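8. Counting the People of Derkolska
Jun 30, 2021
By Misaki Hayashi

Every handbook gives a population for Derkolska, and most give 624. Few say where it came from. The number goes back to a November count made in the two river towns, Gruvham and Getatano, and stretched to cover the hill farms by guesswork. Later books copied it and dropped the guesswork.
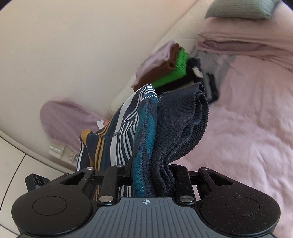
Two folded garments above a pink bed sheet.

Be wary, too, of the claim that the district is "mostly farmland." Sofia Sarantis checked 20 land records and found that pasture left unused for years was still listed as farmed. The border with Stefanou has the same trouble. Maps draw it along a stream that shifts its bed.
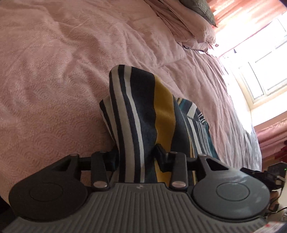
Why do old population figures stay in print?
A new count costs money, and a copied number looks just as firm on the page as a fresh one.

This chapter uses the old figures where it must, and says so each time. Treat them as claims.

Recent chapters
6. Rivers and Rainfall
7. Who Drew the Border?
Map Notes: Gruvham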